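手先ずれ（てさきずれ）

出典: Jemow ロボット故障メモ事典
最終更新: 2021年3月28日

手先ずれとは、ロボットアームが「ここをつかむ」と計算した位置と、グリッパーの指が実際に行く位置とが食い違ってしまう不具合の総称です。現場では「ハンドアイがずれた」「目がずれた」とも言いますし、うちでは単に「ずれ」で通じます。英語の hand-eye calibration error にだいたい対応しますが、私はもう少し広く、ケーブルの引っぱりや指先の取り付けのゆるみで起きるものまで含めて書いています。狭い意味で使いたい人は「ハンドアイ校正ずれ」の項目へどうぞ。

目次
1 概要
2 症状
3 原因
4 対処と復旧
5 安全上の注意
6 事例
7 関連項目

概要

手首にカメラを載せたアームでは、カメラから見た物の位置をアームの座標に直してから手を伸ばします。この変換がほんの少し狂うと、指は自信満々で違う場所に降りてきます。エラーは出ません。ここがこの不具合のいやらしいところで、コントローラーのほうは指令どおりに動いたつもりでいるので、ログだけ眺めていてもきれいなものです（私も最初の晩は、きれいなログを延々と読んで終わりました）。

衝突検知が働いて止まってくれれば、まだ親切なほうです。困るのは、当たっても軽く滑るだけで止まらない場合。食器のように軽くて丸いものだと、指が縁を押したまま相手が横へ逃げてしまい、検知のしきい値に届かないまま動作が終わります。

症状

いちばん多いのは、つかむ直前の横ずれです。容器のつまみや持ち手のような細い部分を狙う作業だと早くに表面化します。反対に、大きな箱を上からがばっと挟むような作業では、数ミリ狂っていてもけっこう成功してしまうので、発見がずいぶん遅れます。

手首カメラの映像だと、ずれは意外とわかりにくいです。カメラも指も手首と一緒に動くので、指はいつも映像の同じあたりにいて、なんとなく正しく見えてしまうんですね。丸い蓋の継ぎ目や、持ち手の縦の線みたいに、輪郭がはっきりした部分と指との間隔を見るのがコツです。机の上の汚れや黒い点も、位置の目安としてはなかなか使えます。ただし輪郭がぼやけているものを目安にすると、今度は自分の目がずれます。
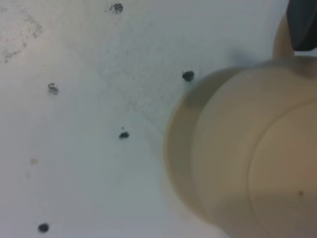

手首側のカメラから見たベージュの円筒形容器。右上の濃い灰色がグリッパーの指

ほかによく聞く症状を書いておきます。

毎回同じ向きに外れる。これは校正そのものが古いか、カメラの台座が動いたケースが多いです。
手首を回したときだけ外れる。カメラの傾きか、ケーブルの張りを疑います。
朝はよくて、夕方にかけて悪くなる。ねじのゆるみだと私は思っていますが、温度のせいだという人もいて、まだ決着がついていません。
外れる向きがばらばら。これは手先ずれとは別の話で、物の検出のほうが揺れています。「認識ゆらぎ」の項目を見てください。

原因

1. カメラ台座の動き
ぶつけた、拭いた、レンズを触った。どれもあります。とくに掃除のあとは要注意で、布でさっと拭いただけでも台座が回ってしまうことがあります。ねじ側に合いマークを入れておくと、一目でわかって本当に助かります！

2. ケーブルの引っぱり
手首まわりのケーブルは、動きに余裕を持たせるため輪にして逃がすのが普通です。この輪が小さすぎると、腕を伸ばしきったところでコネクターやカメラが引かれます。かといって大きすぎる輪も別の面倒を呼びます。机の上の物に引っかかったり、固定カメラの視界を横切ったりするので、ちょうどいい大きさは結局、作業の姿勢を全部やらせてみて決めることになります。

3. 指先の交換
指先パッドを替えると、つかむ中心の位置が変わります。設定ファイルのほうも直さないといけないのに、これを忘れるんです。私は二回やりました。

4. カバーの干渉
関節にビニールのカバーを巻いている場合、しわがたまって可動部に挟まると、姿勢によっては関節に余計な力がかかります。硬いカバーほど影響が出やすい印象ですが、きちんと測った数字は持っていません。

5. ソフトの更新
Tralten の制御ソフトを使っている人は、更新のあとに工具座標が初期値へ戻っていないか確かめてください。うちではこれで一日つぶしました。

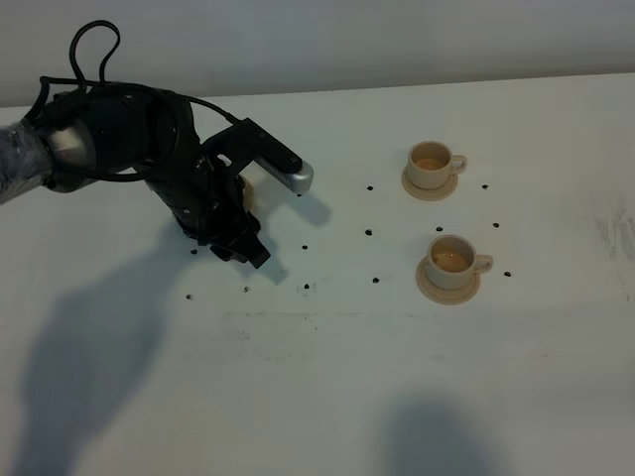

対処と復旧

まず止めます。あと一回だけ試そう、と思ったときがいちばん物を壊します（経験談です）。物をつかんだまま止まっているときは、いきなりグリッパーを開かず、真下に何があるかを見てからにしましょう。受け皿に載ったカップがすぐ横に並んでいるような机だと、腕をどちらへ逃がすかで結果がまるで違います。低い位置で横に払うのは避けて、先に上へ抜くのが基本です。

そのあとの手順は、うちでは次のようにしています。

手動モードに切り替え、速度を落とす。
つかんでいる物を手で受けてから放させる。
机の上の液体の入ったものを、腕の届かないところへ移す。
カメラ台座、指先、ケーブルの順に手で触ってゆるみを見る。
工具座標の値を控えと見比べる。
校正板を使って取り直し、軽い空の容器で9回つかませる。

9回という数に立派な根拠はありません。机を三かける三に区切って一回ずつやるとその数になる、というだけです。机の真ん中だけで試すと端のほうのずれを見逃すので、回数よりも場所を散らすことのほうを守ってください。

再校正で直ったように見えても、ゆるんだねじがそのままなら、またすぐずれます。値を取り直すのは部品を締めてから。順番を逆にしてしまう人がとても多いです。

安全上の注意

お茶のような液体を扱う作業では、手先ずれはそのまま「こぼれ」につながります。こぼれた先に電源タップがあったらもう笑えません。カップの中身が少なめでも、指が縁を押して傾ければこぼれることはあります。練習の段階では水も入れず空でやり、液体は最後、というのが私のおすすめです。

人の手についても書いておきます。ずれているアームは、こちらが予想した場所に来ません。いつもなら安全なはずの隙間に手を入れて、倒れたカップを直そうとするのがいちばん危ないです。非常停止を押す、腕が止まったのを見る、それから手を出す。面倒でもこの順番でお願いします。陶器が割れたときは、破片が指先パッドに残っていないかも見ておくと、次の作業で容器に傷をつけずにすみます。

事例

3月に Hiltance の作業台で起きた件は、この事典でもときどき引き合いに出しています。食器を並べる課題を通しで1,000回まわしていた途中、200回を過ぎたあたりから持ち手のつかみ損ねが増えました。調べたところ、狙った位置からのずれは最大で11ミリ。原因はカメラ台座のねじ一本でした。記録をつけていた Zhiqiang Jiang さんは、失敗した回だけでなく成功した回の指の位置も残していて、そのおかげで、失敗が増える前からじわじわ同じ方向に寄っていたことがわかりました。成功した回のデータは捨てたくなりますが、残しておくといいことがあります。

もうひとつ、Tan という社内の呼び名がついた古い校正手順では、手首の向きを一つに固定したまま値を取っていました。この方法だと、その向きではぴったり合うのに、手首をひねったとたんに外れます。今は使っていないはずですが、古い手順書のコピーがまだ棚にあるかもしれないので、見かけたら新しい版と差し替えてください。

関連項目

ハンドアイ校正ずれ
認識ゆらぎ
工具座標
ケーブルの取り回し
非常停止後の復帰

この項目には加筆したい部分がまだあります。温度の影響について測定値をお持ちの方は、ノートページに書き込んでいただけるとうれしいです。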